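Behrouz Rezaei
2022-11-17

Can a machine do the dishes yet? short thread

1/ Todays chore: spoon and fork off the plate, onto the green tray. My four year old does it for a sticker 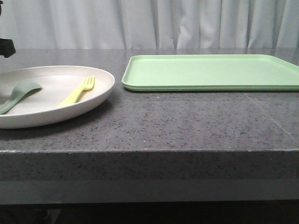 2/ Spoon is fine. Forks are the bugger - thin, flat, tines catch on everything

3/ Salance reckon 30 seconds an item. Not in my kitchen mate. I'd be happy with a minute and no chipped plates

4/ So no, not yet. Ask me again in December - still want one tho, I hate washing up

Last updated: 2022-11-17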